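## 4. Percepción y asignación de brazos

El módulo de percepción de Trollorus recibe la imagen de la cámara de cabeza y devuelve, para cada cubo, una pose plana (x, y, θ) expresada en el sistema de referencia de la mesa. La altura no se estima: se fija a partir del plano ajustado durante la calibración. La segmentación parte de un umbral en el espacio Lab, seguido de un filtrado por área y de un ajuste de la cara superior a un cuadrilátero.

El contraste cromático con el tablero es desigual. Los cubos azul claro se separan bien del tono anaranjado de la madera; el rosa pálido queda más próximo a él en el canal a*, y el umbral único de la primera versión lo fragmentaba con frecuencia. Siguiendo la propuesta de Uddin, se sustituyó por dos umbrales independientes y una etapa de fusión de regiones. El ajuste se hizo con 1,581 imágenes anotadas, de las que 245 se reservaron para validación.

Una vez obtenidas las poses, el planificador Luik asigna cada cubo a un brazo. El coste combina la distancia entre la pinza y el objeto con una penalización por cruce del plano medio. En la configuración de la figura 3, el cubo azul de la derecha corresponde sin ambigüedad al brazo derecho. Los otros dos, azul y rosa, están próximos entre sí en el lado izquierdo y compiten por el mismo brazo, de modo que el orden de agarre debe resolverse de forma explícita. 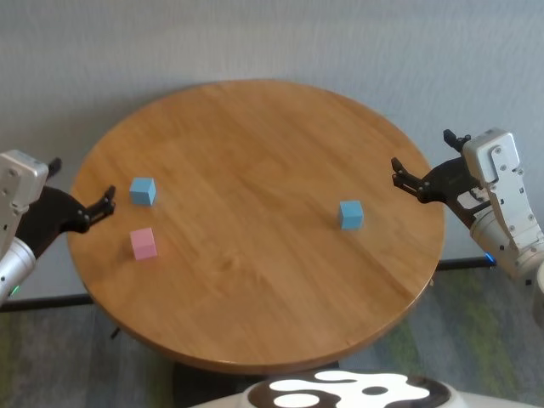

**Figura 3.** Configuración con tres cubos de espuma sobre mesa redonda, vista desde la cámara de cabeza. Ambas pinzas están abiertas y orientadas hacia el tablero.

### 4.1. Orden de agarre y holgura entre dedos

Para cada par de cubos asignados al mismo brazo se calcula la holgura que deja la pinza abierta respecto al vecino - no la distancia entre centros, que resultó poco informativa con orientaciones oblicuas. Si la holgura es inferior al margen de seguridad, se prueba un giro de la muñeca de 90° y se repite la comprobación. Si ninguna de las dos orientaciones es válida, se adelanta el agarre del cubo vecino.

La búsqueda de trayectoria dispone de 500 ms por agarre. Agotado ese tiempo, Luik devuelve el control a la capa de tareas, que solicita una nueva imagen y recalcula las poses. En las pruebas descritas en la sección 5 se registraron 414 agarres planificados; los reintentos por tiempo agotado se contabilizan por separado.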